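# tarnero-listings

Price and condition records for collectible pressed-glass tableware, compiled from auction catalogs and dealer lists.

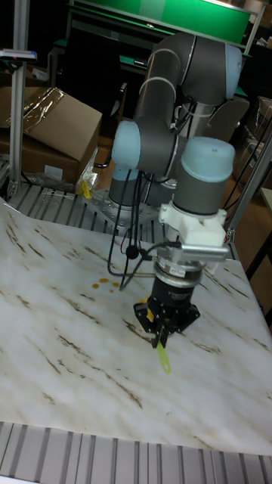 **Maintained by:** Glass and Ceramics Records Group, Ukulgate Collections Department

## Summary

`tarnero-listings` is a flat table of 2,000 sale records for American and Bohemian pressed glass: covered dishes, compotes, salts, tumblers, candlesticks and cake stands. Each record describes one lot as it was offered, with the pattern name, the color, the condition wording and the price. It was put together so that people who price estates or write pattern guides can compare like with like.

It doesn't cover cut glass, art glass, studio glass or bottles. Perfume bottles turn up in several of the source catalogs and were left out even where they shared a lot with tableware.

## Files

| File | Contents |
|---|---|
| `lots.csv` | One row per lot, 14 columns |
| `patterns.csv` | Pattern names with known alternates |
| `sources.csv` | Catalogs and dealer lists, with source codes |
| `grades.md` | How condition wording was mapped to grades |
| `CHANGES` | Plain text, newest entry first |

All CSV files are UTF-8, comma separated, with a header row. Text fields are quoted. Empty means not stated in the source; zero is never used for missing values.

## Columns in lots.csv

| Column | Type | Notes |
|---|---|---|
| `lot_id` | string | Stable. Retired IDs are not reused. |
| `source` | string | Key into `sources.csv` |
| `sale_year` | integer | Year only |
| `form` | string | Controlled list, see below |
| `pattern` | string | Key into `patterns.csv`, or `UNK` |
| `color` | string | As printed, lower case |
| `color_group` | string | Assigned by us |
| `height_mm` | integer | Converted from inches where needed |
| `pieces` | integer | Lids count as separate pieces |
| `grade` | integer | 1 to 4 |
| `condition_text` | string | Verbatim from the source |
| `price` | decimal | Hammer price or list price |
| `price_type` | string | `hammer` or `list` |
| `notes` | string | Free text |

`form` takes one of these values: `covered_dish`, `compote`, `salt`, `tumbler`, `goblet`, `pitcher`, `cake_stand`, `candlestick`, `plate`, `other`. A spooner is filed under `other` with the word "spooner" in `notes`.

## Condition grades

Grades are assigned from the printed wording. The pieces themselves were not examined.

- **1** – described as perfect, mint or without damage
- **2** – light wear, manufacturing flaws, small bruises under the rim
- **3** – chips, flakes or clouding that the seller mentions
- **4** – cracks, replaced lids, missing parts, ground rims

Sellers use "as found" in two ways. The Lemieux catalogs use it for anything unexamined, and those lots have an empty `grade`. Dealers on the Bitau lists use it for visible damage, and those lots are graded 3 unless a crack is mentioned.

"Straw marks" and "shear marks" come from manufacture and never lower a grade below 2.

## Pattern names

Names follow the oldest printed source in the set. Alternates are in `patterns.csv`, one per row, with the source that uses each one. There are 78 accepted names.

Two cautions:

1. Several makers sold near-identical daisy and button designs. They are grouped under one name unless the catalog gives a maker.
2. Reproductions are flagged in `notes` with the word `repro` when the seller says so. A missing flag does not show that a piece is old.

## Colors

Color words vary more than any other field. "Canary", "vaseline" and "uranium yellow" are kept as printed in `color` and joined as `yellow_green` in `color_group`. "Amethyst" covers both glass made purple and clear glass that has turned purple in sunlight; the sources seldom say which, so `color_group` is `purple` for both.

Milk glass is `opaque_white`. Blue milk glass is `opaque_blue`. Slag and marbled pieces are `mixed`.

## Prices

Prices are in US dollars as printed. They are not adjusted for inflation. Buyer's premium is excluded from every `hammer` price, and shipping is excluded from every `list` price. Unsold auction lots keep their row with an empty `price`.

Don't average `hammer` and `list` values together. List prices are asking prices, and there is no record of what the buyer paid.

## Loading

```python
import pandas as pd

lots = pd.read_csv(
 "lots.csv",
 dtype={"lot_id": str, "grade": "Int64", "pieces": "Int64"},
)
sold = lots[(lots.price_type == "hammer") & lots.price.notna()]
```

Without the `dtype` argument, leading zeros in `lot_id` are lost and joins with older exports will fail.

## Known problems

- Mixed lots of more than one pattern use `UNK`, even when the patterns are named in the text.
- Heights for covered dishes are sometimes given without the lid. Where the source is unclear, `height_mm` is empty.
- Salts are over-represented. One dealer list contains little else.
- Czech-language entries were translated by hand – the original wording is in `condition_text`, so expect accented characters there.

## Corrections

Send corrections with the `lot_id`, the column and a page reference to the printed source. Corrections based on handling a similar piece can't be accepted, because the table records what was printed.

Osvaldo Lacerda handles pattern names and prices. Dušan Jireš handles Bohemian sources and translations.

## License

The table may be copied and reused with credit to the maintaining department. Catalog photographs and descriptive essays remain with their publishers and are not included.

Last revised October 1, 2022.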